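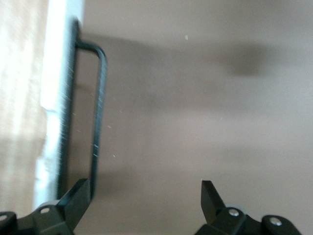
서랍 정리 이야기를 들으러 갔는데, 주인장은 차부터 두 번이나 따라 주고서야 손잡이 얘기를 꺼냈다. "검은 손잡이를 꼭 달고 싶었어요. 가늘고 길쭉한 걸로요. 가게를 얼마나 돌아다녔는지 몰라요, 이톤에도 가고 이케다에도 가고, 나중엔 다리가 다 아프더라고요!"

살림을 줄이기 시작한 건 작년 10월이라고 했다. 이사 올 때 들고 온 상자가 38개였고, 그중 절반은 끈도 풀지 않은 채 작은방에 쌓여 있었단다. "처음엔 하루에 30분만 하자고 마음먹었어요. 그런데 앉아서 옛날 편지를 읽다 보면(이게 제일 문제예요) 30분이 그냥 가 버려요."

요즘은 서랍 한 칸씩 통째로 비우고 마른 수건으로 닦은 다음, 다시 쓸 것만 넣는다. 먼지가 보여도 예전처럼 속상해하지는 않는다고. "손이 자주 가는 데는 긁히기도 하고 뽀얗게 앉기도 하잖아요. 저는 그게 싫지 않아요. 우리 집 살림이구나 싶고."

행주와 보자기는 맨 위 칸에, 공구는 맨 아래 칸에 둔다. 가운데 칸은 아직 정하지 못했다며 한참을 웃더니, 식은 차를 또 데우러 일어났다.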